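Chapter 4
Locations, Studios and the Production Office

A feature film that leaves its home base needs two kinds of space: places to shoot and places to build. The first are called locations. The second are studios, a term that covers purpose-built sound stages as well as converted warehouses. This chapter deals with how a production finds, prices and secures both.

The search usually begins with a regional film office. The office keeps a register of sites, issues or coordinates permits, and answers questions about crew and rental rates. It does not, as a rule, negotiate on the production's behalf. That work falls to the location manager, who reports to the line producer.

Throughout the chapter we follow Drarnach, a drama with 2 studio sets and a shooting unit based in the port town of Batico. Its location manager, Igor Kaczmarczyk, began scouting in February from a list of 400 registered sites. Stage space was leased from Fostomier under terms set out in Section 4.2.

Key terms: location agreement, hold day, strike day, unit base, public liability cover.
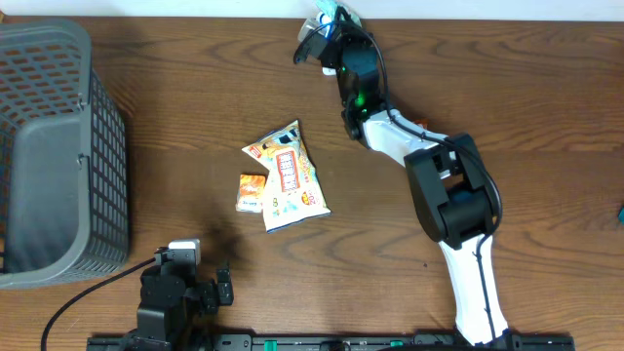
Section 4.1 starts with the script breakdown. Each scene heading is entered on a separate line, marked interior or exterior, day or night, and assigned a provisional site. Scenes sharing a site are then grouped before any owner is contacted.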